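A September visit to the Cavomano showroom
We got there at 9:30, before the school groups. 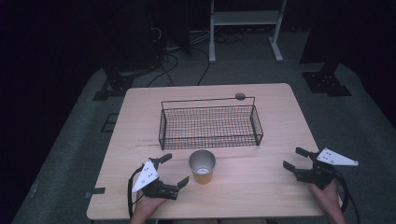 Getting in
The showroom is on the second floor of the old Ploner building. Take the stairs on the parking lot side, as the front door is only used for deliveries. Entry is free and you sign a sheet at the desk. They give you a paper map, but the numbers on it did not match the signs when we were there.

Wire goods
The first room is for kitchen and desk storage. I spent most of my time on the black mesh baskets. The one I liked is a shallow rectangular tray with a handle standing up at the back. The grid is fine enough that a pen would not drop through. There was a metal cup on the same table, silver outside, short and a little narrower at the bottom. I would use it for pencils, my wife said toothbrushes.

The tables are plain light wood and the floor is gray carpet, so black wire is easy to see from across the room.

The catalog
Rostyslav Hrytsenko took us through the catalog, 306 pages this year. Baskets start on page 41. Gestero makes a similar line with thicker wire, and he had both catalogs open so we could compare the sizes. The Gestero trays are deeper. For a drawer you want the shallow kind. He also told us the handles on the Cavomano line will be sold separately from next spring.

Upstairs
The third floor has the Vondráček shelving. A full wall unit was marked 599 dollars without delivery. The shelves move up and down on pegs and two people can do it in a few minutes. I did not like the white finish, it showed every fingerprint.

Food and parking
Coffee is 5 dollars with a roll. The parking lot fills up by eleven. There is more space behind the building, but the sign for it faces the wrong way.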